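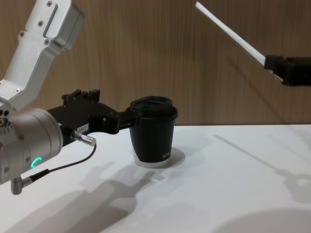

Two-Arm Straw Task - Student Project Data Card

Maintained by Shafiq Bhattacharjee for the Vumell Robotics Club
Last edited 24 Aug 2022

Summary

This folder holds the recordings our team made for the Postlow Student Challenge, cup and straw category. There are 600 episodes, all driven by hand by club members. The job is to get a straw into the lid of a takeout coffee cup using two arms. The cup stands near the middle of a white table, and both arms come in from the sides.

We used 400 episodes for training. The rest are held back for testing and should stay that way if you want to compare numbers with ours.

Task variants

Hold and insert: the left gripper steadies the cup just under the lid while the right arm does the straw work.

Pick from table: the straw starts flat on the table and has to be picked up first. Drivers found this the hardest part - a thin straw on a smooth white surface is easy to miss, and the fingertips have to come in very low. 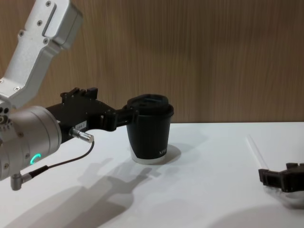
Single-arm insert

The left arm carries the straw and brings it down toward the lid. The right arm stays clear of the cup. We added this variant in July after the Sheikh team asked for something their one-arm setup could be tested against.

Folder layout

episodes/ - one subfolder per run, numbered from 1
splits/ - train and test lists as plain text
notes/ - driver comments, typed up from the lab notebook
tools/ - the playback script and the checker

Run the checker before you open a pull request. It looks for missing video, joint logs that end early, and runs with no label. Episode 2495 is not a typing error - the numbering jumps because we kept the original run numbers after deleting bad takes.

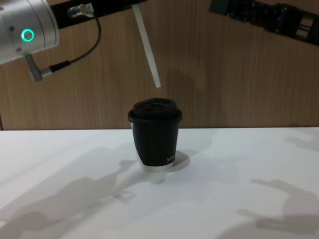

KNOWN ISSUES

The lid's drinking opening is dark on dark, so it is hard to pick out in the chest camera view. If you train on video alone, expect the straw to land on the lid a lot.

Arm shadows fall on the table close to the cup. An early version of our cup finder picked up the shadow as a second cup. The fix is in tools, but turn it off if you swap the lights.

A few runs have a label of "success" where the straw went in and then tipped over. We argued over these and left them as they were. They are listed in notes/tipped.txt.

Use

Free for class and club work. Please credit the club and the Brirell Fund, which paid for our lab time. Send corrections to Shafiq through the club page, with the episode number and the time in the video.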